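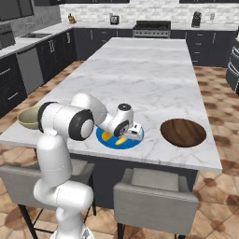 로봇 팔은 어떻게 접시 위의 음식을 찾을까

읽는 시간: 17분
대상: 초등학교 고학년
글: 프라섯 분야릿
감수: 우사 미숙

1. 컴퓨터 안에 있는 부엌

흰 로봇 팔이 조리대 위로 몸을 뻗고 있다. 파란 접시에는 노란 음식 조각이 두 개 놓여 있다. 이 부엌은 컴퓨터가 계산해서 그린 것이다. 대리석 무늬도, 바닥 타일도, 의자도 모두 숫자로 저장되어 있다. 이런 프로그램을 시뮬레이터라고 한다.

시뮬레이터는 두 가지 계산을 한다. 하나는 물리 계산이다. 물체가 떨어지고, 부딪치고, 미끄러지는 정도를 구한다. 다른 하나는 그리기 계산이며 렌더링이라고 부른다. 빛이 물체에 닿아 어떤 색으로 보이는지 구한다. 물리 계산의 결과로 물체의 위치가 정해지고, 렌더링은 그 위치에 맞추어 그림을 만든다.

이 글에서는 Skalura라는 연습용 소프트웨어를 기준으로 설명한다. Skalura는 물리 계산을 1초에 540번 한다. 한 번 계산할 때마다 모든 물체의 위치와 속도가 조금씩 바뀐다. 계산 간격이 너무 길면 집게가 접시를 뚫고 지나가는 오류가 생긴다.

2. 인식: 무엇이 어디에 있는가

사람은 접시를 보면 바로 접시라고 안다. 프로그램이 받는 것은 숫자표다. 카메라 영상은 작은 점으로 나뉘고, 점마다 빨강, 초록, 파랑의 세기가 숫자로 적혀 있다. 이 점을 화소라고 한다.

인식 프로그램은 숫자표에서 비슷한 화소를 묶는다. 파란 화소가 둥글게 모여 있으면 접시 후보가 된다. 그 안쪽에 노란 화소가 모여 있으면 음식 후보가 된다. 색만으로는 부족하다. 조명이 바뀌면 같은 접시도 다른 숫자가 되기 때문이다. 그래서 모양과 크기, 주변 물체와의 관계도 함께 계산한다.

가려진 물체는 더 어렵다. 노란 조각 하나는 일부가 집게 밑에 들어가 있다. 프로그램은 보이는 부분으로 나머지 윤곽을 추정하고, 그 추정에 점수를 붙인다. 점수가 낮으면 다른 각도의 영상을 한 번 더 요청한다.

낱말 풀이
화소: 디지털 그림을 이루는 가장 작은 점
윤곽: 물체의 바깥 테두리
추정: 아는 정보로 모르는 값을 계산해 보는 일

3. 좌표: 위치를 숫자로 적는 법

물체를 찾은 다음에는 위치를 적어야 한다. 위치는 숫자 세 개로 나타낸다. 앞뒤, 좌우, 높이다. 이 세 숫자를 좌표라고 한다.

좌표에는 출발점이 필요하다. 카메라를 출발점으로 잡으면 카메라 좌표가 되고, 로봇의 밑동을 출발점으로 잡으면 로봇 좌표가 된다. 같은 음식 조각이라도 두 좌표의 숫자는 다르다. 팔을 움직이려면 로봇 좌표로 바꾸어야 한다. 이 작업을 좌표 변환이라고 한다. 변환이 틀리면 인식이 정확해도 집게는 엉뚱한 곳으로 간다.

높이 값은 특히 주의해서 다룬다. 음식 조각은 접시 위에 있고, 접시는 조리대 위에 있다. 접시의 두께를 빠뜨리면 집게의 목표가 그만큼 낮아진다. 그대로 내려가면 집게 끝이 접시에 부딪칠 수 있다.

4. 계획: 어느 길로 갈까

목표 위치를 알면 경로 계획 프로그램이 일을 시작한다. 입력은 지금의 관절 각도와 목표 위치, 장애물 목록이다. 출력은 관절 각도를 순서대로 적은 표다.

목표 위치에서 관절 각도를 거꾸로 구하는 계산을 역기구학이라고 한다. 직접 해 볼 수 있다. 손가락 끝을 책상의 한 점에 대고 팔꿈치만 위아래로 움직여 보자. 손끝은 그대로인데 팔의 모양은 여러 가지가 된다. 로봇 팔도 마찬가지로 답이 여러 개 나올 수 있다. 프로그램은 부딪칠 위험이 적고 관절이 덜 움직이는 답을 고른다.

장애물 목록에는 조리대, 접시, 둥근 나무판, 올리브색 그릇이 들어간다. 팔꿈치도 검사 대상이다. 집게가 안전한 길로 가더라도 팔꿈치가 그릇을 칠 수 있다. 그래서 팔의 모든 부분에 대해 충돌 검사를 한다.

Skalura의 계획 프로그램은 후보 경로를 50개까지 만든다. 충돌하는 경로를 먼저 지우고, 남은 것에 점수를 매긴다. 남은 경로가 없으면 팔을 움직이지 않고 "경로 없음"이라는 메시지를 보낸다.

5. 제어: 표대로 움직이기

제어 프로그램은 계획표를 읽고 모터에 명령을 보낸다. 명령을 보낸 뒤에는 관절의 실제 각도를 잰다. 목표 각도와 실제 각도의 차이를 오차라고 한다. 오차가 크면 힘을 늘리고, 작아지면 힘을 줄인다. 재고, 비교하고, 고치는 일을 반복하는 이 방식을 되먹임 제어라고 한다.

자전거를 탈 때도 비슷한 일을 한다. 왼쪽으로 기울면 손잡이와 몸을 조금 움직여 균형을 맞춘다. 한 번에 너무 많이 고치면 반대쪽으로 기운다. 로봇 팔도 힘을 지나치게 크게 바꾸면 목표 앞에서 앞뒤로 흔들린다. 흔들림을 줄이려면 오차가 줄어드는 빠르기도 함께 계산해야 한다.

6. 기록: 오류를 찾는 도구

시뮬레이터에서는 모든 값을 저장할 수 있다. 이 저장 파일을 로그라고 한다. 다음은 Skalura 연습 과제의 로그를 우리말로 옮긴 것이다.

단계 1640 계획 완료
단계 1641 이동 시작
단계 1645 팔꿈치와 그릇의 거리 부족
단계 1646 정지
단계 1647 경로 다시 계산

1645번 단계에서 안전 거리가 부족해졌고, 다음 단계에서 정지 명령이 나갔다. 개발자는 이 번호로 돌아가 같은 장면을 다시 실행한다. 물체의 위치와 설정이 같고 무작위 값도 같게 맞추면 같은 결과를 얻을 수 있다.

7. 시뮬레이터와 실제의 차이

시뮬레이터의 물체는 정해 준 성질만 가진다. 실제 음식은 물렁하거나 미끄럽고, 집으면 모양이 변하기도 한다. 계산에서 이런 성질을 빠뜨리면 시뮬레이터에서 잘되던 프로그램이 실제 부엌에서는 실패할 수 있다.

차이를 줄이는 방법 중 하나는 조건을 일부러 바꾸는 것이다. 접시의 색, 조명의 밝기, 음식의 무게, 바닥의 무늬를 실행할 때마다 다르게 정한다. 이를 영역 무작위화라고 한다. 파란 접시만 본 인식 프로그램은 초록 접시를 놓칠 수 있지만, 여러 색으로 연습하면 그런 실수가 줄어든다.

해 보기

준비물: 모눈종이, 연필, 지우개 한 개

1) 모눈종이의 왼쪽 아래 모서리를 출발점으로 정한다.
2) 지우개를 종이 위에 놓고 가로 칸 수와 세로 칸 수를 적는다.
3) 출발점을 오른쪽 아래 모서리로 바꾸고 다시 적는다.
4) 두 기록에서 달라진 숫자와 그대로인 숫자를 찾는다.
5) 첫 번째 기록만 보고 두 번째 기록을 구하는 식을 만든다.

5)에서 만든 식이 3절에서 설명한 좌표 변환이다.

다음 글: 집게는 얼마나 세게 잡아야 할까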